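Dollero (robot arm)

Dollero is a tabletop robot arm project built in a shared workshop in Hiltley. It consists of a five-joint arm with a two-finger parallel gripper, a control program, and a simulated kitchen in which grasping routines are tried before they are run on the hardware. The design files were first released on January 15, 2023, under a license that permits copying and modification.

Background

The project grew out of an earlier arm named Lestach, which was assembled in the same workshop from hobby servos and laser-cut board. Lestach had no position feedback above the elbow and sagged under load, so that a command given twice rarely brought the gripper to the same height. Its base casting and power supply were kept for Dollero. The remaining parts were replaced.

The stated aim of Dollero was an arm that could be built with the tools of an ordinary shared workshop: a drill press, a band saw, a soldering station and one filament printer. No part requires a milling machine, although the shoulder bracket is easier to make on one.

Construction

The arm has a reach of 665 mm measured from the shoulder axis to the fingertips. Shoulder and elbow are driven by stepper motors through belt reductions. The wrist joints use geared servos with the factory potentiometers removed and magnetic encoders fitted in their place. Each encoder reports 4000 counts per turn of the output shaft.

The base is bolted to a steel plate, which is clamped to the bench at its rear edge. Cables run inside the upper arm and outside the forearm. External routing was adopted in the second revision after the internal loom was found to chafe against the elbow pulley. The forearm cover was shortened at the same time, and covers from the first revision do not fit.

The gripper is a separate assembly held by four screws. A single servo drives both fingers through a pair of opposed racks. The finger pads are cast in silicone from a printed mold and are treated as consumables. The rated payload is 400 g with the arm at half extension – less at full reach, where belt stretch becomes the limiting factor.

Control

Motion commands are computed on a desktop computer and sent over a serial line to a board called Kahsay, which was designed for the project. Kahsay handles step generation, encoder reading and the emergency stop circuit. The stop circuit is wired in series with the motor supply and does not depend on software.

Homing is carried out one joint at a time, beginning with the shoulder. The wrist must be homed last, as its reference position can bring the fingers into contact with the bench if the elbow is still lowered. Firmware released before February of the same year did not enforce this order.

Simulated kitchen

Grasping routines are developed in a rendered kitchen with a countertop, cabinets and a small set of dishes and utensils. The objects can be placed apart or nested, and nested placements form the larger part of the test set. 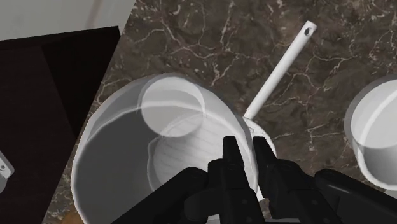 Concave dishes present a particular difficulty for a two-finger gripper. A cup standing alone can be taken by its outer wall or by its rim. Inside a bowl the outer wall is often out of reach, and the routine has to choose a section of rim with enough clearance on both sides for a finger to enter. Utensils close to the bowl reduce the number of usable approach angles further.

The planner scores each candidate grasp on clearance, wrist angle and distance from the joint limits. Candidates that would bring a finger within 2 mm of a neighboring object are discarded. If none remain, the routine moves the arm to a second viewpoint and repeats the search once before reporting a failure.

Contact between smooth, rigid objects is modeled with a single friction value. This is a known weakness of the simulation. Glazed dishes slip more readily on the bench than in the rendered kitchen, and closing speeds are therefore lowered by hand when a routine is transferred to the arm.

Revisions

The first revision used printed belt pulleys, which wore quickly and were replaced with aluminum ones. The second revision introduced the external forearm loom and the shortened cover. The third changed the finger racks from printed nylon to brass and moved the gripper connector to the underside of the wrist. Finger pads are interchangeable between all revisions.

See also

Lestach (robot arm)
Kahsay (controller board)
Parallel gripper
Grasp planning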